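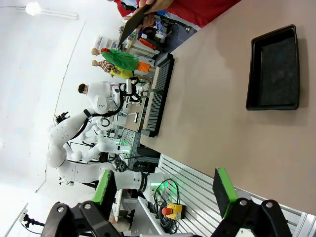

作業エリアの様子。右下の黄色い台座に赤いボタンが非常停止。

Vornico ロボット実験室 見学報告:安全ルールと運用の実際

当サイトではCookieを使用しています。閲覧を続けることで、Cookieの使用に同意したものとみなします。 同意する 設定を変更

2023年3月2日(木曜日)、Vornico社のロボット実験室の公開見学会に参加しました。場所は同社の旧倉庫を改装したStojanović棟の2階です。当社でも来年度から協働ロボットを組立補助に入れる計画があり、今回は機械の性能より、人とロボットが同じ部屋で働くときのルールをどう作り、どう守らせているかを見るのが目的でした。社内の検討メンバー向けに、聞いた内容と気づいた点をまとめます。

参加者は26名で、2班に分かれて回りました。私の班の案内は安全管理担当のCristóbal Tapiaさん、後半の質疑は運用担当のSnežana Kolevさんです。説明は英語で、要所に日本語の通訳が入りました。聞き取りに自信のない箇所は後日メールで確認し、返事をもらった範囲で反映しています。

入室まで

受付のあと、すぐには実験室に入れません。廊下で説明を受け、首から下げる名札のひもを外して、胸に留めるクリップ式に替えます。長いひもやマフラーは可動部に巻き込まれるおそれがあるため、見学者も例外なしとのことでした。髪の長い人はまとめ、上着の前は閉じます。荷物はロッカーに入れました。

説明にかかった時間はほぼ10分です。内容の大半は非常停止ボタンの位置と押し方でした。Tapiaさんは最初に「危ないと思ったら、見学者でも押してよい。理由は後で聞く」と言い、実際に練習用のボタンを全員に押させました。押し込むとロックされ、回すと戻る一般的なものです。戻しただけでは機械は動き出さず、別に再起動の操作が必要だという点も、ここで教わりました。

当社の入場教育では、非常停止の場所は図面で示すだけで、押す練習はしていません。ボタンの重さを手で知っている人と知らない人では、いざというときに差が出そうです。これはすぐに取り入れられると思います。

作業エリア

実験室には大小のアームと人型のロボットがあり、作業台を挟んで人もすぐ近くに入ります。想像していたより間隔は狭い印象でした。白いアームが何本も同じ区画に置かれているため、どれか一台だけを見て安全かどうかを判断することができません。

この区画の運用はStomanceという社内規程で決められています。もともとは一つの実験計画の名前だったものが、そのまま規程の呼び名になったそうです。規程の考え方は次のとおりでした。

・区画の中のロボットは、一台でも動力が入っていれば全台が動くものとして扱う。
・人が作業台の上に手を出すときは、先に声を出し、操作担当の返事を待つ。
・返事がない場合は了解とみなさない。
・操作担当は、動作中に別の用事を引き受けない。電話にも出ない。
・非常停止の周囲には物を置かない。仮置きも禁止。

三番目の「返事がない場合は了解とみなさない」は、以前あいまいだったのを直した項目だそうです。手を出す側が「出します」と言い、操作担当が止めていないのに作業を始めてしまうことが何度かあり、返事の言葉を一つに統一しました。英語では「Clear」、日本語の作業者同士なら「どうぞ」を使います。「はい」は相づちと区別がつかないので使いません。

非常停止ボタンは作業台のそばの低めの位置にありました。参加者から、立って作業する人には押しにくいのではないかという質問が出ました。Tapiaさんの答えは、座って操作する担当者の手が届くことを優先しており、立っている人のためには別系統のボタンを用意している、というものでした。どのボタンを押しても区画内の全アームが止まるように結線してあるそうです。一台ずつ止まる構成も検討したものの、押す人がどのボタンがどの機械のものかを覚えていられないため、やめたと聞きました。

配線については、正直なところ整然としているとは言えません。作業台の脇では黒いケーブルがからまった状態で、Tapiaさんも課題として挙げていました。実験の組み替えが多く、固定してもすぐ外すことになるためです。現在は、人が歩く通路を横切るものだけを必ずカバーで覆い、それ以外は週に一度の点検で見直すという線引きにしているとのことでした。当社の現場は配置の変更が少ないので、最初から固定してしまうほうがよいでしょう。

作業台の上の物

作業台には黒いトレイと、長いブラシ状の部品が置かれていました。Tapiaさんはこれを例にして、対象物のリスク評価の話をしました。アームの速度や力をいくら抑えても、つかんでいる物が尖っていたり、長かったりすれば、人に当たったときの結果は変わります。協働ロボットという名前で売られている機械でも、先端の工具と持たせる物まで含めて評価しなければならない、という説明です。

これは国際規格のISO 10218やISO/TS 15066を読めば基本として出てくる考え方ですが、現場では抜けやすいところです。Stomanceでは、新しい物を作業台に載せるたびに用紙を一枚書くことになっています。記入欄は、重さ、長さ、角の有無、落としたときにどうなるか、の四つだけです。以前は記入欄がもっと多く、誰も書かなくなったため減らしたそうです。

グリッパーの指については、指と指の間だけでなく、指の根元と手首の間も挟み込みの箇所として扱っています。見学者が指先にばかり注目するので、Tapiaさんは止めた状態のアームで根元のすき間を指し示してくれました。指先のパッドは消耗品で、割れや浮きがあれば作業の途中でも交換します。交換するときは動力を切り、切った本人がその場で札を掛けます。別の人に頼んで切ってもらうことは認めていません。

点検表

日々の点検にはPlaloという社内製の点検ツールを使っています。元になる点検表は114項目あり、毎日すべてを見るわけではなく、始業時、週次、組み替え時に分けてあります。始業時の点検は必ず非常停止を実際に押すことから始まり、押した結果を記録しないと次の項目に進めません。

Kolevさんによると、導入当初は全項目に「異常なし」を一括で入れる機能があり、これが失敗でした。記録はきれいに揃うのに、実際には見ていない項目が増えたためです。一括入力をなくしたところ点検時間は延びましたが、指摘の件数も増えたそうです。延びた時間は勤務時間として予定表に組み込み、始業前に早く来て済ませるやり方は禁止しています。

もう一つ興味深かったのは、組み替え時の点検を、組み替えた本人にはさせないことです。別の班の人が見ます。人手が足りない日は、点検が済むまで動力を入れません。実験の予定が半日遅れることもあるとのことで、この点は研究側から今も不満が出ているそうです。

ヒヤリ・ハットの記録

質疑の時間に、Kolevさんがこれまでに集めたヒヤリ・ハットの記録を見せてくれました。275件あり、いちばん多い分類は「予想しない方向に動いた」です。次が「声をかけたつもりだった」、その次が工具や部品の置き忘れでした。けがに至った記録は、この中には含めず別に管理しています。

記録は名前を書かずに出せます。ただし、名前を書いた人には対応の結果を必ず返すことにしており、今では名前入りのほうが多いと聞きました。書式は自由で、紙でもPlaloからでもかまいません。出された記録は毎月一度読み合わせ、規程を直すか、設備を直すか、何もしないかをその場で決めます。何もしない場合も理由を書いて残します。

昨年の10月には、読み合わせの結果、アームの手動操作時の速度制限を見直したそうです。数値は教えてもらえませんでしたが、変更前に現場で二週間試し、作業者の意見を聞いてから決めたとのことでした。

質疑から

Q.外部の研究者や短期の作業者にも同じルールを適用していますか。
A.同じです。初日は一人で操作することを認めません。経験のある人ほど前の職場の合図を使ってしまうので、合図の練習は必ずやってもらいます。(Kolevさん)

Q.ロボットを柵で囲わないことに社内で反対はありませんでしたか。
A.ありました。柵を置いた区画も別にあります。重い物を扱う作業はそちらで行い、こちらの区画には持ち込みません。(Tapiaさん)

Q.規程に違反した人への罰則はありますか。
A.罰則は書いていません。ただ、合図なしで手を出した場合はその日の作業をいったん終わりにして、全員で話をします。(Tapiaさん)

三つ目の答えについては、見学者の間でも意見が分かれました。当社の交替勤務では、その日の作業を終わりにするという対応は取りにくいと思います。どの程度なら止められるか、製造課と相談が必要です。

気になった点

見学者を作業台のすぐそばまで近づける運用には疑問が残りました。動作中は床の線の手前で止まるように言われましたが、後ろの人が前に詰めてくるため、線を踏んでいる人もいました。当社で見学を受け入れる場合は、人数をもっと絞るか、低い仕切りを置くべきです。

また、規程の原本は英語で、日本語版は一部の項目しかありません。現場の人が読めない言語の規程は、口伝えで中身が変わっていきます。この点はアンケートに書いてきました。

当社で検討したいこと

・入場教育で非常停止ボタンを実際に押す練習を行う。
・手を出すときの合図と返事の言葉を決め、「はい」を使わない。
・点検表の一括入力欄を廃止する。対象は組立二課の様式から。
・持たせる部品ごとに簡単な評価用紙を作る。
・配置変更後の点検は別の班が行う。人員の都合は要確認。

点検表の様式は、社外秘の部分を除いたものを後日送ってもらえることになっています。届き次第、共有フォルダに入れます。

ニュースレター登録:新しい報告記事をメールでお知らせします。メールアドレスを入力してください。 登録する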